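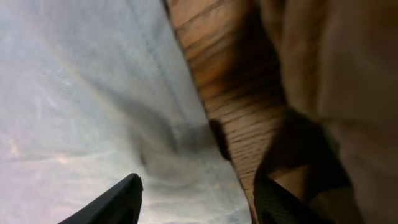 Géza Hajdu asks whether the thin sheet has to come off the table before a printed shirt is folded, or whether it can stay underneath. It comes off. A loose sheet slides on a smooth top and takes the shirt with it, and the fold lines drift.

Section 8. Folding printed T-shirts on a wooden table

8.1 Preparing the table

1. Lift the sheet by the two corners nearest you and draw it back over itself. Do not pull it sideways.
2. Lay the sheet over a chair back or put it on a shelf. Do not leave it on the floor.
3. Wipe the wood with a dry cloth, working along the grain.
4. Run a flat hand along the edge of the table. Cover any splinter or raised part with tape.

CAUTION: Do not use furniture polish on the day of folding. Polish marks pale cotton and does not always wash out.

8.2 Laying out the shirt

1. Place the shirt on the table with the print facing up and the neck away from you.
2. Check that the label is not caught under a seam.
3. Hold both shoulder seams and shake the shirt once, lightly, then lower it.
4. Smooth the fabric from the middle outwards. Go round the print, not across it.

Note: Creases in the plain part of the shirt can be worked out by hand. Creases in the print should be left until 8.4.

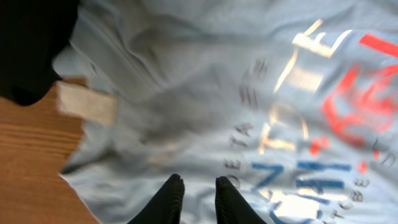 Page last changed: August 31, 2023 (G. Fodor)

8.3 Folding

1. Turn the shirt over so that the print faces the table.
2. Fold one side in to the middle of the shoulder. Lay the sleeve back along the fold.
3. Repeat on the other side. The two edges should run parallel.
4. Fold the hem up to just below the neck in two equal turns.
5. Turn the folded shirt over and check that the lettering sits level.

CAUTION: Do not place a fold through thick or glossy lettering. If a fold would cross it, move the side folds outwards and accept a wider parcel.

8.4 Creased prints

1. Turn the shirt inside out.
2. Press from the back with a cool iron, no steam, for 8 seconds at a time.
3. Leave flat until cold before folding.

8.5 Stacking

Shirts for the Dravum shelf are stacked with the neck fold to the front. Put a sheet of plain paper between two prints that face each other. For heavy sweatshirts, see form 207.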